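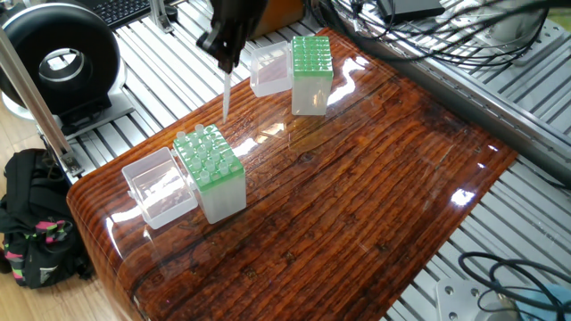 ロボット部だより 自動化班から

文化祭の片付けもやっと終わり、ばたばたのまま書いてます。長いです、すみません。締切が今夜なので読み返しは一回だけ。

まず自動化班の近況。今年の課題は引き続きピペットチップの取り扱い。ラックからチップを一本つかむ、まっすぐ持ち上げる、指定の場所まで運ぶ、別の箱の空いた穴に差す。言葉にすると一行。やってみると一学期まるごとかかる。7月の合宿の時点では、つかむところまでがやっとでした。

チップは細いし、軽いし、半透明。つかむ力が強いとゆがむ、弱いと傾く。傾いたまま下ろすと穴のふちに当たって、となりの列まで巻き込んで倒す。箱ごとひっくり返したことも二度や三度ではなく、床に散らばったチップを全員で拾う時間が、夏休みの活動のけっこうな部分を占めていたような。拾ったチップは練習用の袋へ。生物部に返す分とはぜったいに混ぜないこと(大事なので赤字にしたいけど、たよりは白黒印刷)。

アームの制御プログラムは班の中で「Garnik」と呼んでいるもので、先輩の代から三年かけて継ぎ足し継ぎ足し。コメントが少ない。変数名が謎。今年の前半はほとんど解読でした。で、夏の終わりに思い切って下降動作の部分だけ書き直し。一気に下ろすのをやめて、穴の手前でいったん止まり、位置を見直してからゆっくり下ろす。時間は余計にかかるけど、成功率はだいぶ上がった。

数字も載せておきます。書き直す前、210回試して成功が41回。書き直した後は同じ210回で113回。半分を超えたときは部室で変な声が出ました。隣の書道部から苦情。ごめんなさい。

残りの失敗の中身はまだ分類の途中です。今わかっているだけ書くと

・つかむ時点ですでに斜め。いちばん多い
・穴の真上まで来ているのに、下ろす途中でずれる
・箱の置き方が毎回微妙に違う
・ふたが近すぎて、指がふちをかする
・原因不明(メモに「なんかだめ」とだけ書いてある。書いた人は後で補足をお願いしまっす)

ふたの件は、班の中で意見がわかれてます。外して別の机に置けば早い。でも大会の規定では、ふた付きの箱をふたを開けた状態で作業台に置くことになっているので、練習も同じにしたい派がやや優勢。当面はふたありで続けます。置き方の決まりは共有フォルダの「箱とふた」に書いたので、作業の前に読んでください。読んでない人がいるのは記録でわかります。

それから天板の話。つやのある木の天板は照明が映りこむので、カメラで位置を見るときに光った点をチップの口と勘違いすることがある。つや消しのシートを貼る案、照明の向きを変える案、プログラムのほうで頑張る案。シートは一度試したけど端がめくれてきて、そこに箱の角がひっかかった。今は照明の角度を試しているところで、結果は次号。たぶん。

ケーブルの整理もまだ。班長が来月やると先月言ってました(書いてるの班長です)。結束バンドは引き出しの下の段、ちゃんと買ってあります。手のあいた人、先に始めてくれても全然かまいません。むしろ歓迎。

大会のこと。今年も「Hundari杯 高校生ラボ自動化コンテスト」に出ます。参加は2チーム。ひとつは移し替え部門で、決められた時間内に箱から箱へ何本差せるか。もうひとつは自由部門、こちらは希釈の手順をまるごと機械にやらせるという大きな話で、正直まだ企画書のほうが実物より立派です。部門ごとの提出動画は編集なしの一発撮り。途中で人が手を出したら失格。去年はチップが一本倒れかけたところで思わず手が出て、そこで終了でした。今年は操作する人以外、白線の後ろに下がること。線はもう貼りました。

校内の公開練習は12/11/2021、放課後に物理実験室で。見学自由、保護者の方もどうぞ。ただしアームが動いている間は台に近づかないでください。かばん類は通路をふさがないように置くこと、床のコードも踏まない。部員にも毎週同じことを言ってますが、毎週言ってます。

部品について。グリッパーの指先は、技術科の先生に教わって三回作り直し。先端に薄いゴムを貼ったら滑りがへった代わりに、離すときチップがくっついてくるようになった。開いて、差したはずのチップが一緒に上がってくる。かなしい。今は貼る面積を小さくした四代目を準備中。ゴムは駅前の模型店Flondeckさんで端材を分けていただきました、ありがとうございます。

制御用の古いパソコンの起動がいよいよ遅いです。電源を入れてから着替えて戻ってくるとちょうどいいくらい。買い替えの予算は来年度の申請に入れました。通りますように。

一年生向けの勉強会も始めてます。「Dela Peña教室」と呼んでいますが、歴代の部員が使ってきた入門プリントの表紙にそう書いてあるだけで、由来は知りません。知っている卒業生の方、ご連絡ください。内容は座標の取り方、原点合わせ、非常停止の押し方。非常停止は全員、実際に一回押すところまで。遠慮してそっと押す人が多いけど、思いきり叩いてください。壊れません。

原点合わせは地味で、一年生にはあまり人気がない。でもこれをさぼると、その日の記録がぜんぶ使えなくなります。先月それで一日分を捨てました。やったのは二年生です。朝いちばんと、箱を入れ替えたあと、それと台に誰かがぶつかったあとは必ず。ぶつかった人は正直に申し出ること。怒らないので。

記録係を募集中です。試行のたびに、時刻、箱の位置、成功か失敗か、失敗ならどの段階でだめだったかを表に書く仕事。プログラムが書けなくても大丈夫で、字が読めればなお良し。今の記録には本人にも読めない行がいくつかあって、集計のときに困りました。兼部可、週一回でも助かります。

使用済みのチップ箱も引き続き集めてます。空箱でかまいません、ふたが付いていると嬉しい。卒業生で研究室にいる方、捨てる前に一声ください。必ず未汚染のものだけで。送り先は顧問まで問い合わせてください。

次号は照明の結果と四代目の指先、できれば自由部門の動いている様子も。原稿の締切は班ごとに違うので、掲示板の紙を確認しといてください。

(自動化班 班長)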